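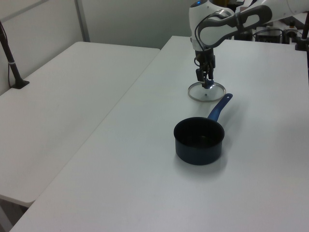
3. 使いはじめ・お手入れ(片手鍋+ガラスふた)

初めて使う前
1. ラベル、緩衝材を全部はずす。ふたのつまみの下にも紙が1枚。忘れやすい。
2. 鍋とふたを中性洗剤で洗う。やわらかいスポンジで。金属たわし不可。
3. すすいで、ふきんで拭く。
4. 内側に油を薄く。キッチンペーパーでのばすだけでOK。

調理
1. 火は弱火〜中火。炎が鍋底からはみださないこと。
2. 水は400 mlまで。それ以上はふきこぼれます。
3. ふたはつまみを持って、手前を下げ、奥側から開ける。湯気が向こうへ逃げます。
4. 外したふたは平らな場所に。コンロの脇には置かない。

注意:空だき禁止。2分でもだめです。
注意:熱いガラスふたに水をかけない。割れます。
注意:ハンドルが隣の火口の上にこないよう向きを確認してくだい。

オーブン(鍋本体のみ、ふたは外す)
最高192℃まで。ミトン必須。ハンドルも熱くなります。

洗う
1. 冷めてから。
2. こげつきはぬるま湯を張って放置、あとはスポンジでこする。
3. ふたの金属の縁は水が残りやすいのでので、立てて乾かす。
4. つまみがぐらついたら裏のねじを締める。締めすぎ注意。

しまう
掛けるときはハンドルの先の穴で。重ねるなら間に布かペーパー。ふたは別にして棚へ。

メモ:食洗機は鍋・ふたとも不可。4月より前の版に「ふたのみ可」とあるのは誤りです。
メモ:替えのつまみはBreteckの部品窓口へ。品名「Cenis 小鍋用つまみ」、ねじ付き。担当 Gönül Kahraman。

改訂 20/06/2025 Ľubica Danko

次は4. 故障かな?と思ったら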